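Nistitz Kitchen Hire: questions we keep getting

Last updated 22/02/2018. Please read before ringing, we are a small office and the phone goes all day.

Do I have to wash up myself?

Yes. Mugs, cups, plates, pans, the lot. Washing up is not in the hire price. If you'd rather not, tick "washing up" on the booking form and we add 31 pounds. Can't be added on the night, sorry.

What's in the cupboard?

Mugs, side plates, dinner plates, plastic cups for children, teaspoons, two teapots, a big kettle. No wine glasses in the Cuvitz room. Wine glasses are in the Khumalo room only, top shelf, step stool behind the door.

Can I use the dishwasher?

Khumalo room yes, Cuvitz room hasn't got one. Tablets under the sink. One per wash. Run it before you leave even if half full, and leave the door shut. We empty it in the morning.

How do I load the rack?

Most asked question by a mile. Mugs go on their sides or upside down, never right way up, or the water just sits in the bottom and the next lot find it. Plates at the back if you've got plates. Don't stack mugs inside each other, they stick and then someone pulls too hard and off comes a handle. Big pans don't go on the rack at all, dry them straight away and put them back on the hob.

Don't overload it. A small wire rack isn't built for a whole dinner. Wash some, dry some, put away, start again.

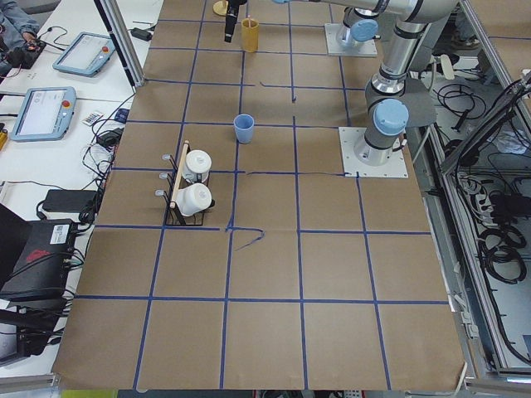 Plastic cups are lighter and tip over if you lean them on anything, so stand them on a tea towel or dry them by hand. They also hold a smell if they go away damp, orange squash especially. Wooden spoons and stirrers same story, dry them properly and leave them out in the air for a bit. Not in a drawer.

My rack has gone rusty, can I have another?

Tell us which room. Wire racks go at the joints where the coating chips, we swap them when we see it but we don't always see it. Please don't scrub rust with the green scourer, makes it worse. Spare rack is in the tall cupboard in the corridor, bottom shelf.

Can I cover the tables?

Please do, for anything messy. Brown paper off a roll is best, cheap and goes in the recycling after if it's clean. Let it hang over the edge a little so drips don't run under. Tape paper to paper where you can. If you must tape to the table use the low-tack sort and take it all off again before you go, every last bit. Parcel tape pulls the finish off and we do charge for that.

Children's groups often mark out places with coloured tape on the paper so everyone has their own square. Works well. Tape does curl up at the ends if the paper is dusty so give it a wipe frist and press down hard.

Can I leave things to dry overnight?

Cuvitz room, yes, if there's no booking before noon the day after. Khumalo room no, breakfast club is in at 7. Anything left out in there gets put in the box by the door and we are not going to sort whose mug is whose.

I broke a mug.

It happens. Wrap the bits in newspaper, put in the bin not the recycling, drop us a line. First 4 breakages in a booking are free, after that we send a bill. Chipped counts as broken, please don't put a chipped one back at the front of the cupboard for someone else to find with their lip.

What do mugs cost to replace?

Depends on what we can get. Plain white ones are easy, which is why nearly all of ours are white. The Romano set in the Khumalo room is a different matter, they're bigger and don't come in singles any more. Please use the white ones for big groups.

Where are the tea towels?

Drawer left of the sink. Used ones in the bag on the hook, not back in the drawer wet. If the drawer is empty there are more in the corridor cupboard with the spare rack. November and December we run low every year, bring a couple of your own if you can.

Can I bring my own cups?

Of course. Put a sticker on the bottom or a bit of coloured wool round the handle, otherwise they vanish into our cupboard and we'd never know. Lost cups are kept for a month then go to the charity shop.

Is the water safe to drink?

Yes, cold tap. Let it run a second or two first thing. Hot tap gets very hot, watch little ones.

How do I get the tea stains out?

Bicarb and a damp cloth, rub, rinse. Leave it ten minutes for bad ones. No bleach in mugs please. Bicarb is in the tub on the windowsill, it does say salt on the lid, it isn't salt.

Where do I leave the key?

Key safe by the side door, code is in your booking email. Scramble the numbers after. Don't post it through the letterbox, the box is round the back of a radiator and we have to take the cover off to get it out.

What do I check before I go?

Rack empty or nearly. Sink empty, plughole cleared. Table paper and tape off. Bins out, black bags in the big bin at the side. Windows shut, heater off at the wall. Lights. Fridge door properly closed, it sticks a bit so give it a shove.

How do I get in touch?

Email is best, the address is on your booking form. Put the room name and the date in the subject or it gets lost. Phone is extension 1299, mornings only. If it's a leak, turn the red tap under the sink clockwise first and then ring, any time, leave a mesage and somebody will call you back.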